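Read It Out Loud Before You Send It

By Lutfa Miah
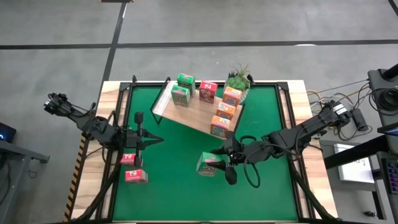 Why does a report that reads perfectly well on the screen fall flat when somebody has to present it?

Mostly it's that the writer never heard it. Prose written for the eye can get away with long windups and borrowed phrases, and a listener has no way to go back and hunt for the point.

I've been editing other people's business writing for a long while now, and I've given an awful lot of advice in that time, some of it good and some of it (forgive me, everyone at Minhas) a bit fussy. The one piece I'd still stand behind without blushing is the plainest of the bunch. Before you send something, read it out loud. All of it, at normal speaking volume, with the door closed if you're shy.

I learned this from Nassoro Gachanja, who was my manager at Timesmont when I was new and very fond of semicolons. I'd handed him a proposal for a client called Skesis, 7 pages long, and I was proud of every one of them. He gave it straight back and asked me to read him the first page. I got as far as the second sentence before I ran out of breath. I remember looking up, hoping he might let me stop there, and he just smiled and waved me on — a kind man, but a patient one, too, and patience can be terrible when you're the one reading.

By the bottom of the page I had found a word I couldn't pronounce, a sentence with no verb, and a paragraph that said the same thing as the one before it in a nicer jacket. I went back to my desk and cut the whole proposal down to 2 pages. We got the work, though I've always suspected we'd have gotten it anyway, as the price was good.

Now, people push back on this, and I understand why. A woman at a workshop I ran for Gronisport told me that her reports weren't meant to be spoken, so why should they sound like speech? It's a fair objection and I chewed on it the whole drive home. I don't think a budget summary should sound like a chat over the fence. But I do think your reader hears a voice when she reads, even silently, even at the end of a long afternoon, and if the voice is gasping and doubling back on itself she'll start to skim. I know I do. I skimmed a 300-page tender last December and I couldn't tell you now what they were offering to build.

There's also the matter of honesty, and I'll admit this is the part I care about most. It's very easy to type "we are committed to delivering value across the organization." It's much harder to say it to an empty room without feeling a little silly. Your own ear knows when you're bluffing. I've watched grown adults stop in the middle of a line like that, laugh, and say, "Well, what I mean is that we'll answer the phone." Then write that! It's a lovely sentence. I'd hire the people who wrote it.

I won't pretend the method is quick. My last long piece was 272 lines and I was hoarse by the end, and my tea had gone cold, and I still missed a typo in the heading. Reading aloud won't catch everything, and you'll want a second pair of eyes for the numbers in particular. But if you only have time for one pass, let it be the noisy one, and start with the paragraph you like best, as that's usually where my own trouble is hiding.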